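How to Sort and Pack Small Toiletries
Updated Jan 21, 2026

A drawer of half-used tubes and spare brushes takes less time to sort than most people expect. You need a clear table, a damp cloth, a pair of thin gloves and two boxes. I use the shallow ones from Costton, but any box with a flat bottom will do.

Step 1. Wipe the table and let it dry. A light-colored top is best, as crumbs and drips show up right away.

Step 2. Take the packages out one at a time. Hold each one by the narrow end and turn it until you find the printed date. If the wrapper has split, put the package aside for step 4.

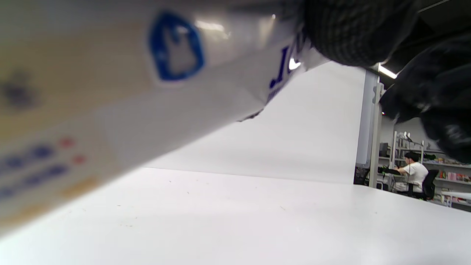
Gripping a white package by its narrow end over the table.

Step 3. Make two groups - things that go in the mouth, and everything else. Soap and lotion should not share a box with dental items. Even a small leak leaves a taste that is hard to wash out.

Lay the dental items flat with some space between them. Check that each cap is screwed on tight, then press the tube from the crimped end toward the cap so that what is left sits near the opening.

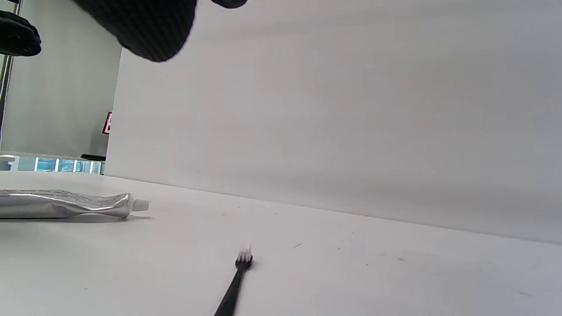
Brushes need a bit more care than tubes. Look at the bristles first. If they bend outward, the brush can go to the cleaning bucket for grout and faucets. If they stand straight, rinse the brush, dry it fully and slide a cover over the head before it goes in the box.

Step 4. Put anything with a torn wrapper in a zip bag and write the date on the bag with a marker. Use these first.

Step 5. Place tubes along the sides of the box with the caps all facing one way, and brushes down the middle. Close the lid and label the short end. I go through mine again in August, before the fall trips start.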